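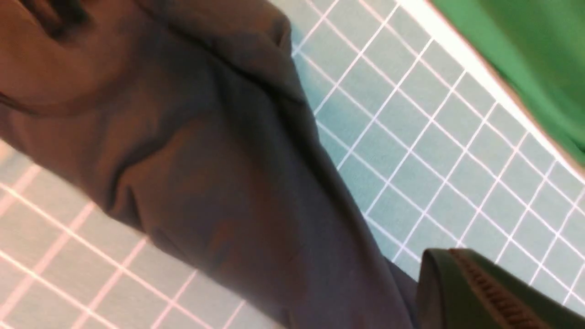
Skurelell Wrist Kit for garment handling

If you have ever tried to teach a machine to deal with clothes, you will know how much of the job is simply collecting enough good examples, and the Skurelell kit was put together by people who have spent many long afternoons doing just that. You get a small wrist camera, a two-finger gripper, a hand-held control grip for the person leading the motion, and our Trestari recording software, which saves the pictures and the arm's movements side by side so that you needn't line them up yourself afterwards (we did it by hand for years, and we don't miss it!).

Cloth is a lovely, awkward thing to learn from. A dark garment folded over on itself gives a camera very little to go on, just a seam here and a crease there, so we always suggest recording close in and laying the work on something pale with a grid. Please do crumple things up between goes as well. A learning system that has only ever met tidy clothes tends to come unstuck the first time it is handed an untidy one.
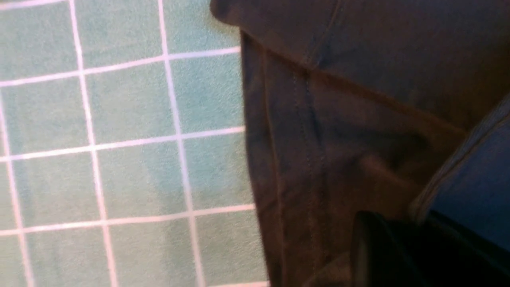 Do I need to know how to program to record examples?
Anyone who can use a tablet can run a session, and most people are comfortable with the hand grip by the end of their first morning. You will want someone more technical when it comes to training on what you have gathered.

Séverine Poulain, who looks after our starter library, has made sure that every kit comes with 2541 ready-recorded examples across 13 garment tasks, from turning back a cuff to straightening a hem. They're yours to mix with your own, and she is always glad to hear which ones were useful.

In the box
Wrist camera and bracket
Gripper with 4 spare finger pads
Control grip and cable
Trestari licence for one workstation
Printed session notebook, 200 pages

The bracket fits Šimkus and Prastex arms straight away. For any other arm, send us the flange drawing before you order and we'll tell you whether an adaptor is needed. Orders placed by noon on a Friday go out the same day.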